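3.2 Household survey

The survey covered 1,542 households in Clalemholm and the surrounding parishes. Each received a short form in July asking how packaging waste was stored between collections, and a second form was sent to those who had moved since the previous round (Kang, in preparation). Replies from shared houses were treated as one household — a choice discussed in Section 5. In 14 cases the two forms disagreed on the size of the household, and the later form was used.

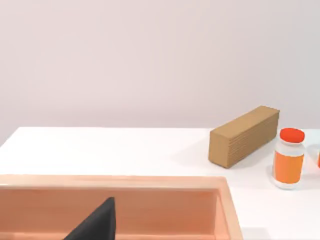
Figure 2. A tan rectangular block on a white tabletop.

Storage space was the strongest predictor of how often residents sorted their waste. Income had little effect once the type of housing was taken into account, in line with the earlier Loltness study.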